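Le grammage ne dit pas tout : comment le papier de bureau réagit à l'humidité

Dans les ateliers de reprographie, la plupart des bourrages sont attribués aux machines. Les relevés d'intervention racontent souvent autre chose. Chez Vachon, imprimeur de documents techniques, le service de maintenance a repris 143 fiches d'incident rédigées entre l'automne et le mois de juin. Dans plus de la moitié des cas, le technicien avait remis la presse en route sans remplacer une seule pièce, après un simple changement de rame.

Le papier est un matériau hygroscopique. Les fibres de cellulose échangent en permanence de l'eau avec l'air ambiant, jusqu'à un équilibre qui dépend de l'humidité relative et, dans une moindre mesure, de la température. Une feuille qui gagne de l'eau s'allonge, beaucoup plus dans le sens travers que dans le sens machine, car une fibre gonfle surtout en diamètre. Cette anisotropie est fixée dès la fabrication, lorsque la suspension fibreuse est projetée sur la toile et que les fibres s'alignent dans le sens du défilement.

Une feuille isolée s'équilibre en quelques minutes. Une rame fermée, protégée par une macule enduite, met plusieurs jours. Une rame ouverte se trouve entre les deux, et c'est le cas le plus défavorable : les bords prennent l'humidité pendant que le centre reste stable. Les bords ondulent. À l'inverse, dans un local chauffé en hiver, ils se rétractent et la feuille se tend en cuvette. Les deux défauts portent des noms différents dans le métier, mais leurs conséquences au margeur sont comparables : double prise, départ en biais, pli au passage du four.

« On nous demande toujours le grammage, presque jamais la teneur en eau », remarque Diane Gagnon, responsable des essais chez Brundberg, fabricant de papiers couchés et non couchés. Son laboratoire conditionne les échantillons selon l'atmosphère normalisée de la profession, 23 °C et 50 % d'humidité relative, avant toute mesure de rigidité ou d'épaisseur. Les bureaux et les ateliers, eux, travaillent rarement dans ces conditions.
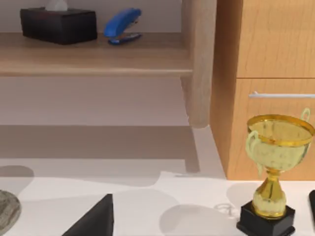
Le second facteur est la courbure induite par l'impression elle-même. Dans un procédé à toner, le four retire brutalement une partie de l'eau contenue dans la feuille. La face la plus exposée sèche en premier, se contracte, et la feuille prend un tuilage que les unités de redressement compensent tant bien que mal. En recto verso, la deuxième passe s'effectue donc sur un support qui n'a plus les dimensions du premier. L'écart de repérage se compte en dixièmes de millimètre. Il est négligeable pour une note interne et gênant pour un plan coté.

Istarico, qui édite des notices de montage, a mené un essai comparatif sur 400 feuilles d'un même lot. La moitié, soit 200 feuilles, a été chargée dès l'ouverture de la rame. L'autre moitié est restée à l'air libre dans le local d'impression depuis la veille au soir. Le premier groupe est passé sans arrêt. Le second a provoqué cinq bourrages, tous situés à l'entrée du module recto verso. Ismael Nogueira, qui a rédigé le compte rendu, se garde d'en tirer une loi : un seul lot, une seule machine, un local dont l'hygrométrie n'était pas enregistrée en continu. L'essai doit être repris avec un enregistreur.

Les mesures correctives sont connues et peu coûteuses. Les rames sont livrées dans le local d'utilisation au moins un jour avant leur emploi, sans être déballées. Elles sont stockées à plat, hors du sol, loin des radiateurs et des murs extérieurs. Une rame entamée est refermée dans sa macule, côté plié vers le bas. Le bac est rempli pour la durée du travail prévu. Le sens de chargement indiqué par la flèche de l'emballage est respecté, même lorsque les deux faces paraissent identiques.

Le ventilage manuel des feuilles, geste réflexe de beaucoup d'opérateurs, fait débat. Il décolle les tranches après une coupe au massicot émoussé, mais en air très sec il favorise aussi les charges électrostatiques. Le site de Bronthorpe l'a retiré de ses consignes d'hiver et maintenu le reste de l'année.

Reste la question du papier recyclé, souvent jugé plus capricieux. Les fibres qui ont déjà subi un séchage se réhydratent moins bien, phénomène décrit sous le nom de cornification. La feuille obtenue peut donc se montrer un peu plus stable face aux variations d'humidité, mais sa rigidité et sa teneur en poussières varient davantage d'un lot à l'autre. Brundberg prévoit d'indiquer la teneur en eau à l'emballage sur les étiquettes de palette de ses deux gammes, la recyclée et la vierge.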